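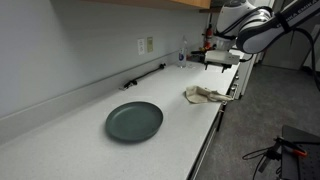 Prorham is hiring two kitchen attendants for the staff kitchen at our Stirkmont office. The job is keeping the kitchen clean and in order through the working day, from the breakfast rush until the last people have eaten in the late afternoon. Most of your time will go to the counters. They are white with a gray speckle and crumbs get missed easily, so wipe them end to end, moving the stray plate, the towel and whatever water bottle has been left against the wall.

Search this site Enter keyword or job number Go

Other duties:
Load, run and empty the dishwashers
Put plates and cups back in the upper cabinets
Change the towels and bag the used ones for laundry
Check the refrigerators and throw out old food
Tell the front desk when supplies run low

The kitchen is used by over 50 people, and it gets busy at noon. You will be on your feet for most of the shift and need to be able to lift a full case of dishes. Experience in a cafeteria, hotel or school kitchen is helpful but we will train the right person. Morning shift starts at 6:30 a.m., afternoon shift at 11 a.m. Please say which you prefer.

You will report to Chutima Ratanaporn, kitchen supervisor. Start date is in February. Meals are provided during your shift.

To apply, send a short letter and the names of two references to Tarek Hamdy in the Prorham personnel office. Quote job number 673.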